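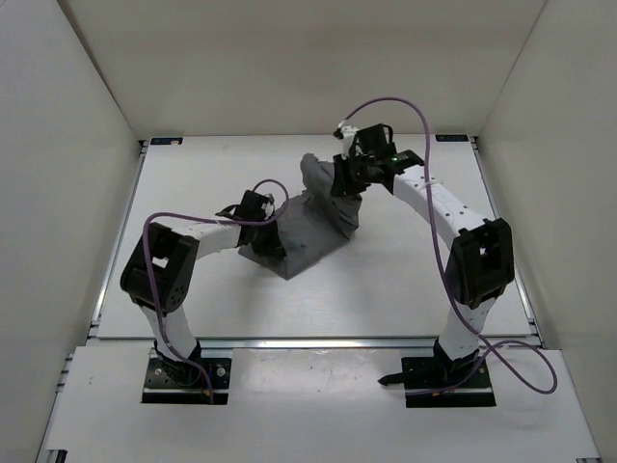
Can a machine fold my washing yet?
posted by Merja Ojala, 2020-12-01

Four of us in the house, and I do 30 tops a week. My brother-in-law swears a robot will be doing it by February. He also said that about the hoovering, and I still move the chairs. Is there anything I can buy?

Anneli Niskanen
Not for the price of a tumble dryer, no. Cloth is the hard bit. A box stays the same shape when you pick it up, but a jumper is a new shape every time, so two arms can have hold of a bit of grey cloth each and still be a long way from a folded anything. I watched a pair at the Lahtinen open day take 88 seconds over one towel – and somebody had laid it out flat for them first. Dishwashers are still the best chore robot going.

Flindell
get a folding board, mine cost next to nothing. 2 years old and never needed an update

Merja Ojala
Thanks both. Board ordered. Brother-in-law informed.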